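Search this site Search Go

Last updated: Tuesday, 9:40 a.m.

The last sweet shop on Quan Street

By Leonor Bastos

When I moved to Hadholm, I did not know how people here buy candy. I come from a country where you choose a closed bag from a shelf and you pay. In Hadholm you ask for it by weight, and you wait while somebody talks to you about the weather.

The shop of Ánh Ninh has been open on Quan Street since before the tram. Her mother had it first. At that time there were five shops of this kind between the bridge and the market. Now there is one, and in March the rent went up again.

"I sell the same amount of candy as my mother," Mrs. Ninh told me. "But my mother did not pay 2,079 a month for the walls."

She opens at seven, because the children pass at half past seven. They buy very little, mostly sour strings, and the older ones pay with a phone. The best customers come after lunch. They are retired people who buy mint drops and stay a long time. Lâm Tiêu, who worked 30 years at the Zement factory, comes for licorice and reads his newspaper standing up. He said to me that he does not even like licorice so much any more.

The big change was the jars. The old glass ones were heavy, and her shoulder is not good since two winters. So last year she changed to clear plastic. Some customers complained. One lady wrote a letter. 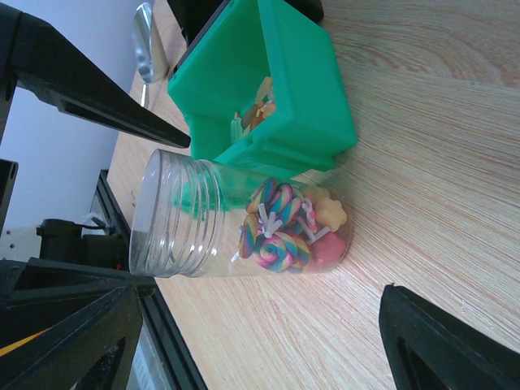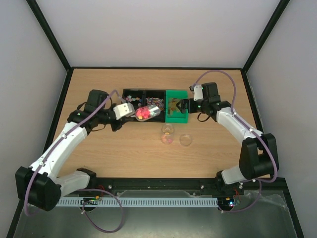
Candy colors behind clear plastic: swirl lollipops of clay-like material in the first picture, pink and red pieces in the second.

I asked if the plastic is bad for business. Mrs. Ninh thinks the color sells the candy and the jar is only there to let the color out. Her nephew, Tài Lại, does not agree. He wants to bring back the glass for the window and keep the plastic for the back shelves. They have discussed this for many months, and I heard a part of it myself, quite loud, through the curtain.

Tài also made the small web page of the shop. It has 602 followers, and he answers every message in the evening. In December he sent 500 paper bags by mail, all folded by hand at the kitchen table. He would like to do more of this. His aunt worries that then he will have no time for the counter.

The lease ends next spring. Mrs. Ninh has not signed the new one yet. When I left she gave me a bag of mint drops and did not let me pay, and I ate them all on the tram.

41 shares | 12 comments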